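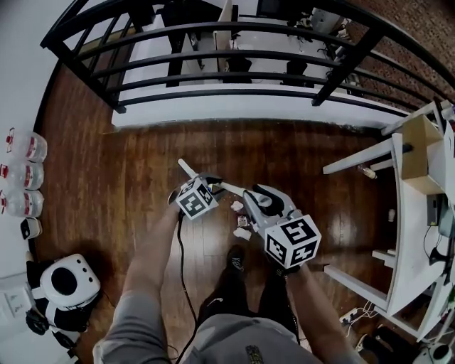
The Plerkoner Box is the best thing I've bought about book censorship in years, and it isn't even a book. It's a boxed set of facsimile documents from Sundero, a small publisher of history kits, and it covers the Carnside obscenity case, where a magistrate ordered a novel destroyed and then spent the rest of his career being teased about it in print. Small white scraps of paper like the ones lying on that dark hardwood floor are the sort of thing most of us would sweep up without a glance, and a scrap not much bigger is how anyone knows what the last chapter of Plerkoner said. I knew the bare outline before I opened the box (book gets banned, copies get burned, everyone suddenly wants to read it) and I figured I'd flip through it in an evening. It ate most of my August.

If the case is new to you, a quick rundown. Plerkoner was a first novel, named after the imaginary island it takes place on. It came out between the wars from the Chowdhury Press, which was really two brothers and a sister above a stationery shop in Carnside. There's a comic sermon in chapter nine, given by a parrot, and a local minister read it as an attack on himself. I've now read the sermon four times and I think he was right! He complained to the police, the police went to the shop, and they carried off 2,310 copies in a coal wagon. The hearing lasted one morning. The appeal took 14 months.

So what do you get? There are 82 loose documents in the box, sorted into folders by stage: writing, printing, complaint, raid, hearing, appeal, and a thick last one called "After." You get letters, receipts, two police inventories that don't agree with each other, typed pages of the hearing, newspaper columns, some very angry postcards and a run of galley proofs with the printer's queries down the side. There's also a stapled guide by Zahira Lumenta, who edited the set, and I'd have paid for the guide alone. She writes the way a good teacher talks, quick and a bit dry, and she's happy to leave you with a problem. When the two police inventories disagree she doesn't tell you which one she believes until thirty pages later, by which point I had my own theory and was ready to fight for it. (I lost.)

The reproduction is lovely. I've handled a few of these facsimile kits and the usual letdown is that everything comes on the same shiny stock, so a telegram feels like a menu. Sundero has used different papers. The hearing transcript is on thin typing paper that rattles, the postcards are proper card, and the newspaper columns are soft enough that I've already put a crease in one. Ink blots, pencil marks and coffee rings are printed in, and the folds are real folds. A letter that was folded in four arrives folded in four.

My favorite item is number 31, a letter from the sister, Ines Chowdhury, to the firm's paper supplier. It's mostly about an unpaid bill. Then in the last two lines she asks, very casually, if he might have a dry place to keep "some parcels, not heavy, for a friend." Lumenta lets it go by without comment. You don't find out until the "After" folder what was in those parcels, and I yelled when I did - it was eleven at night and I woke the dog.

The transcript is the other high point. I'd expected big speeches about liberty, and there's one of those, from the defense, and it's pretty bad. What's gripping is the small stuff. The magistrate keeps asking whether a parrot can be said to hold an opinion. A bookseller is asked who buys novels in Carnside and says "dentists." You start to see how a ban happens in practice, with tired people in a cold room wanting their lunch, and a form that has one box for "destroy" and no box for anything gentler. I've read plenty of general histories of censorship and none of them gave me that feeling so strongly.

And the scrap! The final chapter was rewritten in proof, and the corrected sheets went into the fire with everything else. Later editions used the early draft. Then a strip of corrected proof came out of the spine of an unrelated hymnal, where a binder had used it as lining. The box includes it at actual size, tucked in its own little envelope, seven lines of type and half of an eighth. It changes who gets off the island. I won't say more than that.

Now the gripes, because I do have a few. The box itself is too tight. Getting the folders out means turning it over and shaking, and I'm not going to do that over a table with a drink on it. The document numbers are printed on the back in pale gray, and in lamplight I kept having to tilt things to find them. Once you've mixed two folders together (you will) it takes a while to put them right. A simple checklist inside the lid would help a lot. There is a list, but it's at the back of the guide in tiny type.

I'd also have liked more from the minister's side. He's easy to laugh at and the postcards don't help him, but there's one letter of his, number 47, written after the appeal, where he says he never asked for any burning and hasn't slept well. It's short and it stopped me cold. Lumenta says his family papers are closed, so I guess that's all there is for now.

And the novel isn't included. You get chapter nine and the last chapter in both versions, and for the rest you need a library or a used copy. I can see why they did it, but a plain paperback reprint in the bottom of the box would have made this perfect.

Who's it for? Anyone who likes history and doesn't mind working a little. My book group did the hearing out loud in parts, with me as the bookseller, and we ran so late we had to leave the appeal for the next meeting. A bright high schooler would be fine with it. If you want a straight story from start to finish, read the guide first and then go to the folders. I went in cold, folder by folder, and I'm glad I did, though I was badly lost somewhere around the second police inventory.

Sundero printed 1,000 copies of this and mine is number 616, so I don't know how long they'll last. The next set is supposed to be about a banned almanac. I've already cleared a shelf.

Comments (4)

Intan Simanjuntak
Loved this. I got mine as a birthday present and went straight to the parrot. Did you notice that the printer's query next to the sermon just says "surely not"? I laughed out loud.

pagesandpints
Is the handwriting transcribed anywhere? My eyes aren't up to old letters anymore but I'd really like to try it.

Reviewer reply
Yes, every handwritten item is typed out in the guide, and the type is normal size in that part. It's only the list at the back that's tiny.

Marlow_T
Agree on the box being too tight. I cut a thumb notch in the side of mine with a craft knife and it's been fine. Also I still think the first inventory is the right one and no guide is going to talk me out of it.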